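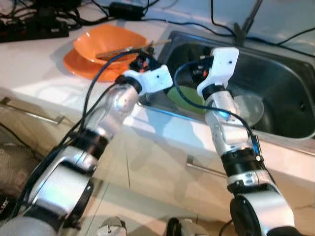 I have changed the way I do dishes, and since two people asked me about it after I mentioned it last month, I'm writing it down.

For years I washed everything as it came. Whatever was nearest the faucet got washed first, then whatever was under that, and by the time I got to the glasses the water was gray and greasy and I had to start over. We have a dishwasher hookup under the counter but no dishwasher. The landlord keeps saying he'll put one in. I've stopped asking.

The sink is a single stainless steel basin, deep, with counter space on the left. A double sink would make this easier. With one basin you have to pick what goes in and what waits, and that is most of what I changed.

The orange bowl and the orange plate are our main dinner dishes. I bought them at Bomcombe when the old white set was down to three pieces. The bowl is deep and a bit squared off, good for stew and for rice with something on top. It holds more than you think. The plate is flat and wide enough to go under the bowl, so I carry the two to the counter together and leave them stacked until their turn. The green plate came from my aunt's house, and the clear one was in the cabinet when we moved in.

What I do now is this. Plates go in the sink first, right after eating, and get a quick rinse so nothing dries on. Bowls wait on the counter to the left. Anything wooden stays out of the sink until I'm ready to wash it, and it usually ends up lying across the top of a bowl.

The wooden thing is my own rule. I ruined a good spoon by leaving it under a pile of plates overnight. It went fuzzy at the tip and then split down the handle. The long flat one I use now is for turning onions and scraping the bottom of the pot, and I'd like to keep it. It gets washed by hand with hot water and a little soap, wiped down, and stood up in the jar to dry. Every couple of months I rub oil into it. Any mineral oil sold for cutting boards will do.

The clear plate gets washed first. Grease shows on it more than on anything else we own, and you can't tell if it's clean until you hold it up to the window. Then the green plate, then the orange plate and the bowl, then the wood, and pots last. If the water looks bad before the pots, I drain it and run more. I used to think that was wasteful, but it takes less water than rinsing everything twice.

My neighbor Mitiku Ayele does it the other way. He fills his largest pot with soapy water, washes everything out of that, and never plugs the sink at all. I tried it for a week. It works fine for two people, but the pot takes up half the basin and I kept knocking plates against it.

A few other things that have helped:

Scrape before you rinse. I keep an old plastic spatula by the trash for this. Rice is the worst offender, and it swells up in the drain if you let it through.

Don't stack plates flat in the sink. Lean them. When two wet plates sit flat against each other, the food between them stays put and you end up scrubbing the back of one and the front of the other.

Wipe the front edge of the counter before you start. Otherwise whatever is on it ends up on your shirt.

I have also gone back to a plain dish brush. The sponges were getting sour after a few days no matter how well I squeezed them out. The brush hangs from a hook over the sink and dries between meals. I replace it when the bristles bend over.

The part I haven't solved is drying. We have a small rack, and it fills up fast on a Saturday when people come over - the bowl takes the space of three plates because it won't stand on its side. I've been putting it upside down on a towel, but then the towel is wet and there's nowhere to hang it. There's a rack that goes over the basin and folds flat, and I may get one in November if I'm still annoyed by then. If you have one, let me know whether it slides around.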